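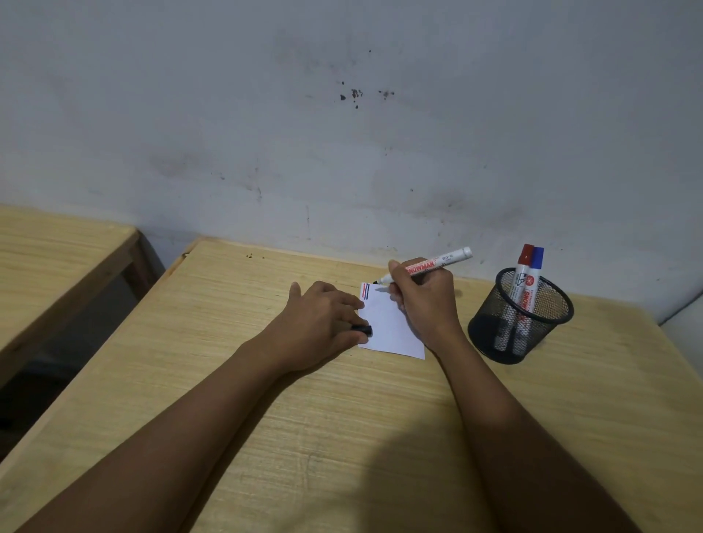 Baltberg Open

The Baltberg Open is a grass-court tennis tournament held each June in Nadley. I've gone for years, so forgive me if I get carried away in this entry!

It began as a club event and now draws players from all over the region. The singles draw has 58 places, 19 of them kept for qualifiers (my favourite part of the week, if you can stand the wind). Centre court seats 793 - a planned stand would have lifted that to 1,000, but the council knocked it back.

Matches are best of three sets, with a tiebreak in each. Coaching from the seats is banned, and I've seen a point penalty handed out for it in a semi-final, which the crowd did not like one bit.

Bravar supplies the balls. The doubles moved to the courts at Edet after the old ones flooded.

Last updated 18 Oct 2021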